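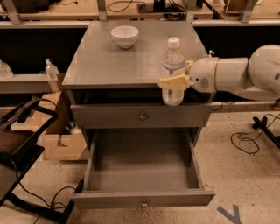 Page last changed: 26th March, by Leokadia Bielecka

4. Setting up the drawer task

This section covers the bedside table task for club sessions and for the Halorora round. It assumes that the arm has been homed as in section 3 and that the Kurek controller shows no faults.

4.1 Placing the furniture

1. Stand the nightstand in front of the workbench with its drawers facing the operator.
2. Check that both drawers run freely. Tighten any loose knob by hand.
3. Close the upper drawer. Pull the lower drawer fully open and make sure it is empty.
4. Put the white bowl on the top, towards the back and left of centre.
5. Put the water bottle near the front right corner, cap screwed down.

Note: Leave the label on the bottle. The grip force in the Vundton profile was set with the label in place, and a bare bottle slips.

4.2 First grasp

1. Load the profile "drawer_low" and set the speed to 10 per cent.
2. Bring the arm in from the right. The approach path must not pass over the bowl.
3. Close the gripper on the label, not on the cap or the shoulder of the bottle.
4. Hold for 3 seconds. If the bottle turns in the fingers, open, reset and repeat from step 2.
5. Raise the speed to 33 per cent only after three clean grasps in a row.

Caution: With the lower drawer open, the arm can strike the drawer front on the way down. Keep one hand on the stop button until the bottle has been released.

Caution: Keep cables clear of the drawer's travel. Check again whenever the nightstand has been moved.

4.3 Resetting between runs

Return the bottle and bowl to their places before the next team starts. Teams using the older Orkent fingers should follow the November version of this section, as the closing distance is different.

For recording scores, see section 5.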